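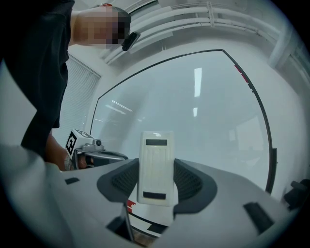
Don't run unless you can stand losing to people you'll see at the gas station the next morning. I got that in a text message from my sister-in-law at 6:40, before I'd even had coffee, and I've been chewing on it all day. She lost a school board seat over in Rai a few years back, so I guess she's earned the right to say it.

July 2025, and I still haven't decided. I told everybody I'd make up my mind by the end of June, and then June went by, and I bought a new notebook and a box of pens like that was going to help.

So, the facts, for when I read this later and want to know what I was thinking. The Ward 2 seat on the Wolwood town council is up in November. The man who has it now has had it for three terms and won't say if he wants a fourth. He does this every time! He goes quiet, people start guessing, and by the time he says "well, I suppose I will" it's too late for anyone else to get their signatures in. My neighbors think he's out. The woman at the town clerk's window thinks he's in, and she sees who comes by to pick up the forms, so I'd put my money on her.

You need 300 signatures to get on the ballot, and they have to be from registered voters in the ward. The clerk told me to get 500, since people sign who live one street over, or sign twice, or write so badly that it could be anyone. That's a lot of doorbells. I did the sum on the back of an envelope and came up with most of my evenings until the middle of August, and that's with no rain and nobody wanting to talk about the leaf pickup (everybody wants to talk about the leaf pickup).

I looked up the last race too. There were 3,457 registered voters in the ward and he won by 536. I keep going back and forth on whether that's a big number. At lunch it seemed huge. Then I walked the dog down Pluvar Street tonight, counted up the houses where I know somebody on a first name basis, and it seemed smaller. Then again, knowing somebody's name and knowing how they vote are two different things, and half of those folks have his sign in the garage from last time.

The thing that got me started on all this was the bus. I need to write that down because my husband says I've begun telling it differently depending on who's listening. The council voted in the spring to drop the Zetmont route, the one that goes out past the clinic, and they did it in a meeting that started at four in the afternoon when anyone who takes that bus was at work. I was only there because I'd come about a fence permit. There were six of us in the chairs. It took maybe ten minutes. He voted for it and then he made a joke about how he hadn't been on a bus since high school, and I went home so mad I burned the rice.

Am I mad enough to do this for four years, though? That's what I ask myself around two in the morning. The pay is next to nothing. There are two meetings a month plus the budget ones, and the budget ones run late. I'd have to give up choir on the second week, and I like choir. I'd have to have an opinion about the sewer bonds. Right now my opinion about the sewer bonds is that I'd like somebody to explain them to me slowly.

I did go to the coffee thing at the library this morning, the one where people can ask the council members questions. He was there, very friendly, shook my hand, and said he'd "heard some chatter" about me. I said I'd heard some about him too. Then he told me that whoever ran, he figured he'd do all right – not mean about it, just like he was telling me the forecast. I laughed because I didn't know what else to do with my face. I thought of a good answer in the parking lot, naturally.

My husband is all for it. He has already drawn a yard sign on a cereal box, green letters, our last name a bit squashed at the end where he ran out of room. My daughter says if I do it I can't make her knock on doors with me, and then asked whether she'd get to pick the color of the T-shirts, so I think she could be talked around.

The papers are on the kitchen table under the fruit bowl. I picked them up after the library, so I suppose the lady at the window is telling people about me now. Page one is just name, address, how long you've lived in the ward. I filled that much out in pencil.

Need to call about the fence permit tomorrow. They still haven't sent it.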